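5.3 Stall of the wrist joint during plate transfer

In this section we report the failure that cost us the most time in the kitchen trials, and which we did not foresee when we wrote the safety plan. The task was simple for the arm: take a plate from the sink and place it in a rack. We ran 600 transfers in February, in the test kitchen at Grorville, with the controller supplied by Juhl and our own planner, Gandell.

In 65 of these transfers the wrist stopped before the plate was released. The controller reported a torque limit each time, and at first we believed it. We lowered the speed of the wrist and repeated the same motions, but the stops continued at almost the same rate. Brynhildur Thorlacius then compared the torque log with the time stamps of the planner and found that the torque rose 126 ms after the last valid pose of the plate. The arm was still moving during this time, with a target which was already old.

The cause is in the pose tracker, Skurkomus. When the tracker loses the rim of the plate it should send an empty message, and the planner should hold the arm still. In our version the tracker sent the last pose again with a new time stamp. The planner had no means to know that the pose was not fresh, and it pushed the gripper on toward a place where the plate was no longer standing. In most cases the contact was light. In four cases the plate was chipped, and in one case it broke in the basin and we had to stop the work until the afternoon.

We consider this a safety matter and not only a matter of success rate. The torque limit did its work, but it was the last protection and it acted after the contact. A person who reaches into the sink at that moment would meet a moving arm that trusts a false pose.
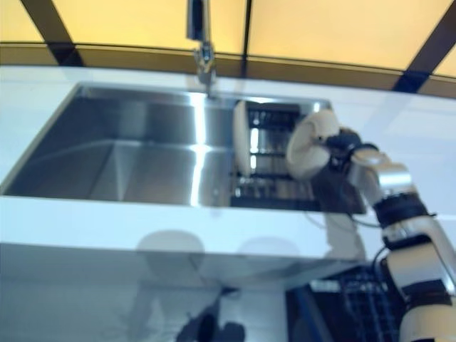 Figure 7. Plate transfer at the sink.

Loss of the rim is most frequent when the plate is bright against a bright background. We had tuned the tracker on a matte gray tray, where the edge is easy to find. The sink is a much harder place: the steel is polished and carries a vertical highlight on its back wall, and the curved rim of the white plate in Figure 7 is itself strongly lit. The tines of the rack behind it give further false edges — we did not study their effect separately.

As a first correction, we changed the tracker so that a repeated pose keeps its old time stamp, and the planner now refuses any pose older than 200 ms during free motion. Near contact this value is too long, as the delay reported above shows, and there the planner stops at the first missing pose.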